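Pay the Short Story Writers First

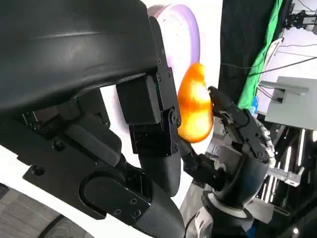
ILTGATE, June

Small fiction magazines should pay their writers before they pay for anything else. I have edited one, written for several and read a great many, and I hold this view more firmly than I did ten years ago.

The usual order goes like this. The printer is paid, because the printer won't release the copies otherwise. The cover artist gets something. The web host takes its money by direct debit. Then, if there is anything left, the writers get a share, or two contributor copies and a kind email.

When Fernanda Nogueira and I started Barimico, a horror and weird fiction quarterly, we did it in that order too. Our first issue ran to 80 pages and had a very good cover. The six people who wrote the stories in it got nothing. One of them had sent us 3,000 words on a drowned village that I still think of when I pass a reservoir. We thanked her on the back page and misspelt her name.

For the second issue Fernanda set the fees aside before we asked for a print quote. It meant cutting down to 64 pages and using plain type on the cover. A few readers complained about the cover. The submissions got better almost at once, and people answered our edits within the week.

Arnaldo Guerreiro, who edits Jaston, disagrees with me. He says a magazine that looks cheap won't sell, and one that doesn't sell can't pay anyone for long. It is a fair point and he has kept going longer than we did. But Jaston has paid late for most of its life, and I know writers who have stopped sending him work. They haven't told him why. They send it to Barros now, where the fee is small and arrives on acceptance.

I don't think the sum matters very much. Nearly every writer I know would take a modest fee on time over a bigger one that has to be chased. A magazine that can't manage even that should say so in its guidelines, in the first paragraph, where it can be seen before anyone spends an evening on the formatting.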